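Kanako Kuroda on Soup, Small Kitchens and Cooking for Whoever Shows Up

I'd been trying to pin Kanako down for a chat since January, and when she finally called me back it was nine at night and she was eating toast over the sink. So that's how we started, with me asking what kind of toast (rye, too much butter) and her laughing so hard she had to put the phone down for a second.

If you've been reading me for a while you've already heard me go on about Fetside, her little printed cooking paper. It comes folded in the mail like something from your aunt, and it's all about feeding people in apartments with no counter space. The last issue was a 3,000-word piece on one pot of soup. I read it twice on the bus and missed my stop!

I asked her where it all began and she groaned. "Everyone wants me to say my grandmother," she said. "My grandmother hated cooking. She ate crackers and canned peaches and lived to be very old. I learned from being broke and having loud friends."

The loud friends came over on cold nights because her place had good heat. She had two burners, one of which leaned, and a pot that was way too big for the stove. The pot decided the menu. You can't fry an egg in a thing like that without feeling silly, so she made soup, and then she made more soup, and after a while people started bringing bread without being asked.

Her rules for soup, if you can call them rules, are very loose. Onions go in first and they get more time than you want to give them. Salt goes in early and again at the end. There has to be one thing you can chew. "If it's all soft I feel like I'm sick in bed," she told me. And she won't put out a bowl of soup with nothing next to it. She's a soft white roll person, which surprised me, I had her down for sourdough.

"Sourdough fights back," she said. "I want something that gives up the second it touches the broth. You get older, you get honest about bread."

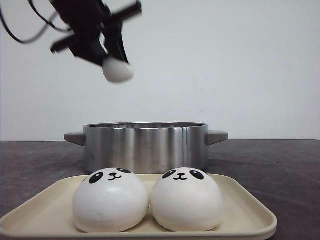
Carter Fraser thinks she's dead wrong on this, by the way. I read him that bit over the phone and he made me promise to print his side: a soft roll turns to paste in under a minute, a crusty heel holds up to the bottom of the bowl, and anyone who says different has never had a proper bean soup. They've been having this fight for years and I don't think either of them wants to win it.

Anyway. I wanted to know about cooking for a number of people you can't predict, because that's the part that makes me sweat. I'm a counter-outer. I want to know how many chairs, how many forks, who's bringing the salad. Kanako doesn't even ask. She told me she used to send messages all afternoon, are you coming, are you bringing your sister, and by the time folks got there she was cranky with all of them. So she quit asking. She makes the same big pot every time. If a crowd comes, it's a small bowl each and a lot of bread. If two people come, she's eating it for lunch all week.

"And what if no one comes?" I asked.

"Then I call Rosaire and he comes," she said, like this was obvious.

Rosaire Vachon lives downstairs from her and I'm told he has never once turned down soup. He did turn down an interview, but he sent a message through Kanako that the barley one needs more pepper.

We got onto money next — I always ask, people always want to know. Fetside goes out to 700 homes now. It pays for its own printing and stamps and, in a good season, a new pair of shoes. She keeps a day job doing the books at a flooring place called Matlala, and she likes it there and has no plans to leave. She had an offer once to turn the paper into a proper cookbook, with an advance of $3,000, and she sat with the letter for a whole weekend before saying no. They wanted recipes with exact amounts. She wanted to be able to write "a handful, your hand, not mine."

I said I'd have taken the money. She said she knew I would, and that I'd have bought a mixer with it. (Rude! Correct, though.)

I asked what she'd tell somebody just starting out in a tiny rental with a kitchen the size of a closet. She got going on this and I could barely type fast enough. Get one pot you can lift when it's full. Get a knife that scares you a little. Don't buy a set of anything. Clear the table before you start, including the mail, especially the mail. And don't fuss over the walls, you'll never win with rental walls. She spent one whole fall scrubbing at a mark by her stove, first with baking soda and then with one of those white sponges, and she took off the paint and left the mark.
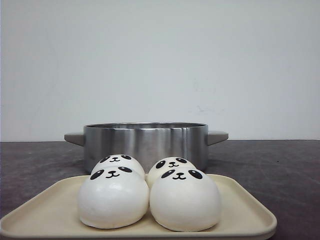
One pot, a gray tabletop and a plain pale wall.

She's funny about gadgets too. Her friend Gaétan Petrenko gave her a bean slicer some years back, a Prisel, and she kept it on top of the fridge out of respect. It's still up there. She dusts it. When he visits she moves it down next to the stove so it looks like it's had a busy week, and I'm sorry, Gaétan, if you're reading this, but she said I could tell people.

What she does use is a wooden spoon with a burned handle and a ladle she found at a yard sale. She thinks most people own the wrong ladle. Too shallow, she says, and they get tired and stop serving and everybody goes home a little bit hungry. I checked mine after we hung up and yes, it's too shallow.

Then she wanted to talk about tables, which I wasn't ready for. Kanako can talk about tables for a very long time. She doesn't like a shiny one. She doesn't like glass at all (the noise, the fingerprints, seeing everyone's knees). She wants a plain flat top in a color that has already seen some life, so nobody is scared to put down a hot spoon.

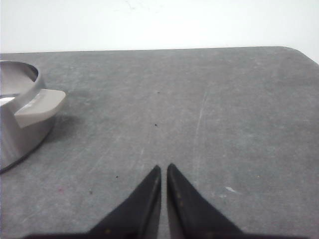 The part where I ask about leftovers

I have a leftovers problem. I save everything and then I'm afraid of it. Kanako's fix is tape and a marker, kept in the same drawer as the containers, and you write down what it is before the lid goes on. She skips the date and writes who was there. So her freezer says things like LENTIL, JADE CRIED and CORN, CARTER SANG.

Jade Beaudoin, I asked about the lentils. She says it was the onions.

"When I take one out I remember the whole night," Kanako said. "And I know how old it is, because I know when Jade was going through all that." It's the sweetest filing system I ever heard of, and I've started doing it. My first one says CHICKEN, JUST ME, TV.

She doesn't freeze soup with potatoes in it because the texture goes strange on her. Noodles she boils fresh every time. Rolls she does freeze, sliced first, and they go straight into the toaster. If they go stale before she gets to them she tears them up and fries them in oil with garlic and eats them standing up, and she says that's the cook's share and you shouldn't offer it around.

I wanted to know what happens to the table at the end of the night. Does she clean up with people there, or wait? She waits. She thinks if you start wiping, guests hear a bell go off and grab their coats. So the bowls sit and the crumbs sit, and the talk gets better after ten, when everybody's slumped. 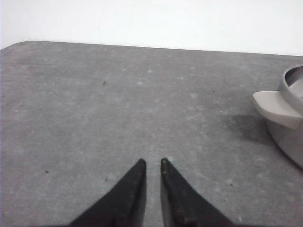 Speckled gray, Kanako's favorite kind of tabletop. Crumbs welcome.

It was close to eleven by then and I could hear her running water. I asked what the next issue was going to be and she wouldn't say, only that it involves cabbage and that Carter is going to be mad about it. Then Rosaire knocked on her door to ask if there was anything in the pot, and she said she had to go.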